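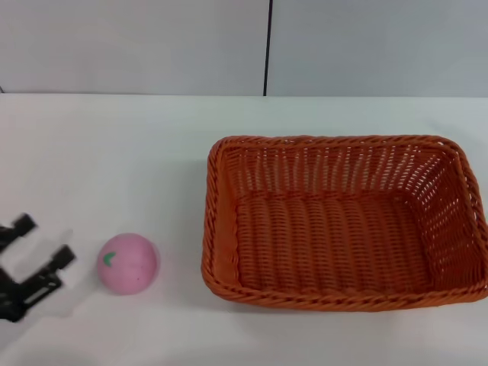
Toy library in Jelledham opens a second room

The toy library in Jelledham has opened a second room, next to the old one on the ground floor of the Sirnis building. The new room is for the smallest children and their parents, and it is open every morning until 11. Families could come in for the first time at the beginning of September.

The library lends toys in the same way as other libraries lend books. A family pays a small amount for one year and can take toys home for three weeks. At this moment there are 1240 toys in the collection. Most of them were given by families whose children have grown, and a smaller part was bought with money from the Widau fund, which supports activities for children in the town.

In the new room the toys are kept low, so that a child can reach them without help. Small soft toys and play food go in baskets, among them an orange woven one, and it is permitted to empty these baskets completely. A pink ball with a green leaf mark, which looks much like a peach, belongs to the play food. The children can sort the fruit, carry it to the table and bring it back again - for many of them, putting things in a basket is already the whole game.

The toys in this room are not all for lending. Parents asked last year for a place where they can sit together when the weather is bad, and for this reason a part of the collection always stays in the building. Toys which may be taken home have a yellow label. The others have no label and must be left in the room at the end of the visit.

The work on the room lasted the whole summer. The walls were painted, the old carpet was taken away and a wider door was made, so that prams can now pass. The shelves come from the Dewulf furniture shop in the same street, which closed in the spring and offered them for a low price.

At present 90 families are members. The library hopes to reach 100 before the winter, and from that number it would also like to open on two afternoons. For this it still needs people who can help with washing and repairing the toys that come back.

Parents who want to see the room do not have to be a member for the first visit. Children must stay with an adult all the time. Drinks can be bought at the entrance, but they are not allowed in the new room. Prams can be left in the corridor, and the entrance is on the side of the car park.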